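Dremiment Mounting System, Installer's Guide
Section 4: Fixing and care of cast wall plaques

4.1 Before you start

Read Section 3 (wall survey) first. The fixings supplied in kit 831 are for solid brick, stone and concrete. For hollow block or insulated render, order the long-stud kit, part 3083.

You will need a hammer drill, a 14 mm masonry bit, a blow-out pump, a level, masking tape and the paper template packed with the plaque.

CAUTION: Cast plaques are heavy along one edge if the outline is tapered. Two people are required for any plaque over 65 cm wide.

4.2 Marking and drilling

1. Tape the template to the wall. Set the level on the printed center line, not on the edge of the paper.
2. Mark each hole through the template with a pencil.
3. Take the template down and check the marks against the studs on the back of the plaque. Castings shrink as they cool, and a stud can sit slightly off its drawn position.
4. Drill to the depth shown on the template. Keep the hammer action off for the first few turns on glazed or polished stone.
5. Blow out each hole twice. Dust left in the hole is the most common cause of a failed bond.

NOTE: Do not level a plaque by its sides. On tapered or irregular outlines neither side is vertical. Use the lettering lines or the top border.
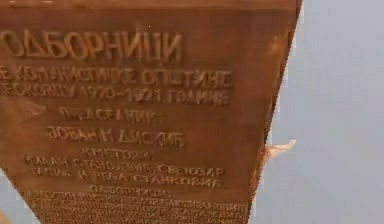 Nassoro Barasa adds that on centered inscriptions he levels from the longest line, and then checks the top border – if the two disagree, he follows the lettering, as a reader will notice a sloping line of text long before a sloping rim.

4.3 Bonding

1. Dry-fit the plaque. It must slide home without force.
2. Remove the plaque and fill each hole two-thirds full with Staltanine anchor resin.
3. Push the plaque in evenly until the spacers touch the wall.
4. Wipe off any squeezed-out resin at once with a dry cloth. Solvent will strip the patina.
5. Brace the plaque with tape or a prop until the resin has cured. See the cartridge label for curing time at the wall temperature.

CAUTION: Do not use resin below the minimum temperature on the cartridge. It may feel hard on the surface and still be soft in the hole.

4.4 Sealing and care

Leave the gap behind the plaque open at the bottom so that water can drain. Do not run sealant along the lower edge.

Wash with clean water and a soft brush. Re-wax outdoor plaques once a year; March is suitable in most climates. Apply the wax thinly, working it around raised letters with a brush – a cloth leaves white residue in the corners.

For replacement spacers, quote the kit number.

Revised 8 Sep 2019. Checked by S. Zamani.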